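Clearing a Cluttered Counter: Notes from the Robot Trials

At Pevholm we ran 424 pick-up attempts in April with a two-armed robot. The mug did best when its handle faced outward.
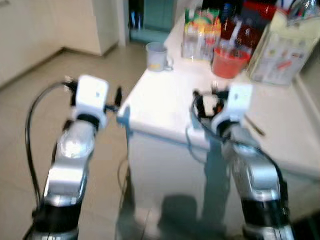
Both grippers at the front corner of the counter.

Bags and bottles packed close together caused most of the failed grasps - leave a hand's width between them. Keep thin items away from the edge. 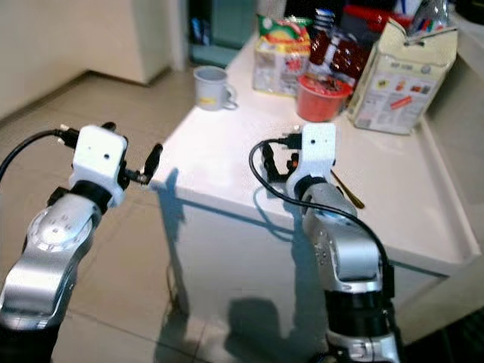

Glossy tops also threw off the depth readings. A matte mat fixed 135 of the misses. Tape it down at the corners.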